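[Dallent-list] Folding printed blouses flat: notes after Monday's sort

Previous message: Folding printed blouses flat
Next message: Rail space at the Lendivport store
Messages sorted by: thread, author

Answering the question quoted at the bottom, with apologies to digest readers for the length. The problem garment is the orange one with the dark floral print. It has no listing yet and I would like the fold settled before the rest of the Kamata donation gets bagged.

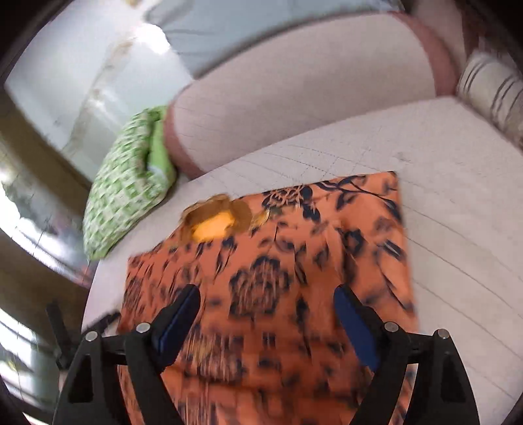 Nevzat Ateş

Spread out on the pale seat, it shows the difficulty well enough. The right edge lies nearly straight and the upper right corner is sharp. The upper edge slopes down to the left and the cloth is rumpled in the middle of it. If you fold to the print you will get a crooked packet, as the flowers give you no reliable line. Fold to the straight edge.

Method I have been using for the light printed tops:

1. Lay the garment on a flat surface bigger than it is. A sofa seat is acceptable, a bed is better.
2. Smooth from the straight edge outward with the side of the hand. Do not pull on the corners.
3. Open out the neck and trim before anything else. A crease set there will show on the rail.
4. Bring the left side in to the centre, then the right, overlapping by 4 cm.
5. Fold up from the hem in two turns. Put tissue inside the second turn if the piece is going to storage.
6. Label on the outside of the bag, fibre first, then colour, then size.

Step 3 is the one people skip. On this piece the trim is ruffled and a brighter orange-yellow than the body, so it draws the eye. If the frill is pressed under the body fold it takes a steamer to recover it, and the Lendivport steamer is still away for repair.

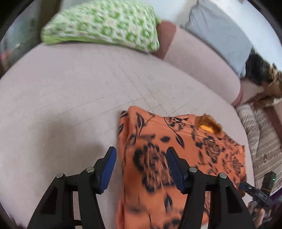

Ruffled trim at top right, upper edge still to be smoothed.

On the grey area between "blouse" and "dress": I have no firm view on this one. Aduvby sorts by length from shoulder to hem, and I suggest we do likewise. Measure once it is flat, write the figure on the label, and let the shop decide what to call it. Please don't put "tunic" in the colour field again.

On colour names, I would record it as burnt orange, with navy-black and tan roses as the print. "Multi" is of no use to anyone searching the list. There are 215 entries under "multi" at present and I have had to open most of them.

Storage: bags for printed tops go in the shallow bins, one layer, no more than 15 to a bin. The deep bins crush the bottom row. If the shallow bins are full, hang the overflow and make a note on the sheet.

I have reserved lot number 559 for the orange piece. It can go in with the October stock when the fold and the label are done.

Nevzat

On Monday, Aslı Yüksel wrote:
> Nevzat,
>
> Could you set down how you want the printed tops folded? The ones
> from Kamata are light and slippery and they come out of the bag with
> a diagonal crease. I have been folding to the centre of the pattern,
> which worked for the striped shirts but doesn't work for florals.
>
> Two smaller points. The orange floral one could be a blouse or a
> dress and I don't know which bin it belongs in. Also, is "multi"
> still allowed as a colour? The old Dallent sheet says yes, the new
> one leaves it out.
>
> I can redo the bags I've already closed if the answer is short.
>
> Aslı

_______________________________________________
Dallent-list mailing list
To change your digest settings, write to the list owner.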